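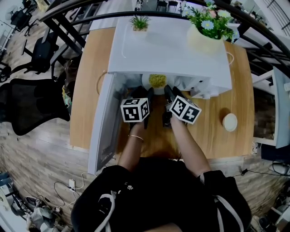

PART TWO: PAYING FOR IT

Chapter 4
Before You Buy Anything

I once spent the best part of a year's equipment money on an arm that couldn't open a cupboard. It was a lovely arm. It could put a bolt in a hole all day long and never miss. But the project was about kitchens, and kitchens are full of doors, and the arm had been chosen from a catalogue by somebody (me) who had looked very hard at the payload column and hadn't thought about doors at all.

So I start this part of the book with a small white cabinet on a table, a plate of yellow food inside it and a pair of hand-held grippers reaching in for the plate. There's no arm on the table, and for the kind of planning I want to talk about there doesn't need to be. A person holding two grippers can tell you an awful lot about what a job asks of a machine, and they can do it before you've signed a single order form.

If you've come straight from Chapter 3 you'll have your task list with you. Keep it open. If you skipped Chapter 3 (people do, it's the one with all the tables) then at least write down the five or six jobs you want your equipment to do, in plain words. "Take a plate out of a cabinet" is fine. "Domestic manipulation" isn't, and I'll send it back.

4.1 Start with the job

Look at what a plate in a cabinet asks for. There's a door to deal with first, and an open door needs somewhere to go. The one on our cabinet swings out to the left and takes up a good stretch of table on that side. Anything you bolt down next to it has to live with that. I have seen a very expensive base plate fixed exactly where a door wanted to swing, and the hole-drilling had to be done all over again.

Then there's the opening. Two grippers going into one compartment at the same time, with a plate between them, is a tight fit. The number in the catalogue that matters here is the width of the gripper body with everything attached to it. By everything I mean marker cubes, cables, cameras, brackets and that bit of tape you swore was temporary. The cubes on the pair you see here are covered in black and white square patterns so that a camera can work out where each gripper is, and they have to stay in view to be any use. They also stick out. When you measure, measure with the cubes on.

And there's the food. Food is a nuisance in a budget, because it's a small cost that never stops. Real food has to be bought, cooked, thrown away and wiped off things. Play food is bought once and behaves nothing like the real stuff. Pick one early and write it down, because changing your mind halfway through means two lots of results that don't sit happily together.

4.2 One arm or two?

Everybody wants two. I understand, I always want two as well! But the second arm isn't simply the price of the first one again. It brings a second controller, a bigger table, a sturdier stand, more safety kit and a lot more afternoons spent stopping the pair of them from hitting each other.

My rule is to go down the task list and try each job with one hand in your pocket. A full plate is awkward with one gripper – the far side dips and the food heads for the low edge. A lidded cup is usually fine. Opening a door and then reaching in is fine too, if you're patient and the door stays put when you let go of it. Mark every job with a 1 or a 2. If you've only got one or two jobs marked 2, ask yourself whether you'd miss them.

A team I helped at Wakon did this over a single lunch and took the second arm off their order. They spent part of the saving on spare fingers, and they've used every one of them. Another team, on the Nodden project, did the same exercise and found that nearly the whole list needed two. They bought two, quite rightly, and I had nothing clever to say about it.

4.3 The cheap stage

I call the weeks before the big purchase the cheap stage, and I'd like yours to be longer than you think you can stand. In the cheap stage you have hand-held grippers, a table, some household bits and a person. You do each job over and over. At Pasum we set ourselves 100 goes at each task before anyone was allowed to ask for a quote, and by the time we'd got to 40 we had already crossed out one model of gripper because its jaws were too short for our plates.

Things to write down as you go:

How far in the hands have to reach.
Which way the wrists are turned when they take hold.
What gets knocked, and by which part of the gripper.
Where the elbows end up (a robot's elbows will want to be somewhere too).
How long it takes to put everything back for the next go.

That last one catches people out. Resetting is work, somebody has to be paid for it, and it hardly ever appears in a first budget. On some of our jobs the putting back took longer than the job.

Don't forget the dressing, either. Our cabinet has a succulent and a pot of artificial flowers standing on top of it. Plants, pots, cups and cables change where you can safely move, and a bare cabinet will tempt you into buying for a home that doesn't exist. A box of second-hand ornaments costs next to nothing. Put it on the list anyway, under its own heading, or it'll come out of your own purse.

4.4 The four pots

When I plan a budget now I split it into four pots and I don't let them borrow from each other until I've slept on it.

The first pot is the machine itself, with its controller and whatever it takes to get it delivered and through your door. (Measure your door.)

The second is everything that touches the world – grippers, fingers, pads, mounts, markers. These wear out. I plan for 3 sets of fingers for every gripper, and I've never had any left over to feel silly about.

The third is the room: tables, sockets, lighting, storage, chairs, something sensible to run the cables through. Rooms get forgotten because they're already there. But an ordinary office floor collects plugs and leads at a terrifying speed, and tidy cable runs cost money like anything else does.

The fourth is people's time. I put it last only because it's the one that will make you wince. Add the person doing the goes, the person resetting, and the person sorting through the recordings afterwards. If that's one person wearing three hats, you still pay for three hats' worth of hours.

Most first budgets I'm shown have a huge first pot and three little puddles. I'd be much happier to see a smaller machine with the other pots properly filled. A modest arm in a well-run room will do more useful work in a year than a grand one that's waiting for a bracket.

4.5 Asking for quotes

By now you should have a page of notes from the cheap stage and a rough split across the four pots. This is the moment to ring suppliers, and you'll find the conversation goes quite differently. Instead of asking what they sell, you can tell them the reach you need, the widest thing that has to go through your narrowest opening, and the weight of your heaviest full plate. Ask what's in the price and what isn't. Ask how long a replacement gripper takes to arrive, and ask again in March, when half the country is trying to spend what's left of its money before the year end.

There's a worksheet I use for these calls, which I've always known as the Tymoshchuk sheet after the heading on the copy I was given. It has one column for what the supplier says, one for what your notes say, and a narrow one for the difference. We'll fill one in together in the next section, using the cabinet and the plate as our job, so have your tape measure handy and clear yourself a bit of table.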